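Could you teach a robot to look after a computer?

We're looking for six patient people to join us at the Isard workshop in Wadandale and show a robot arm, one small movement at a time, how to work inside a desktop PC. You don't need to have used a robot before, and you certainly don't need a degree. If you've ever fitted a part in your own machine at the kitchen table, or you knit, solder or mend watches, we would love to hear from you!

The work goes like this. You sit at a control station, take hold of a pair of handles and guide the arm through a task, while the computer records what you do. Some days you'll be moving the arm directly by hand instead, which most people find easier to begin with. A task might be lining up a memory module or lifting out a cable, and you'll repeat it a good many times with the parts moved about a little. We are hoping to collect 3,000 demonstrations for the Phí project by the end of June, so there is plenty to be getting on with, and mistakes are welcome (we keep those too, they're useful). 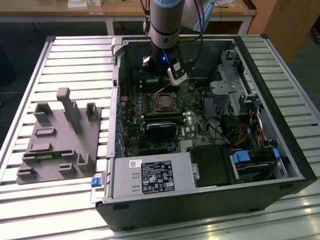
Sessions last three hours with a proper break in the middle, and you can do as many or as few each week as suits you, though we'd like everyone to manage at least two. Training is paid at the same rate as everything else. Please do tell us if you wear varifocals or have a bad shoulder, as the seat and screens can be adjusted. The bus from Isotcombe stops at the end of our road and there's parking behind the building.

To apply, write a few lines about yourself to Leobardo Arellano at the Isard front office. A CV is fine but not needed. Damián Valdovinos runs the sessions and will ring you for a chat, and then invite you in to have a go at the controls before you decide anything.

Posted March 12, 2025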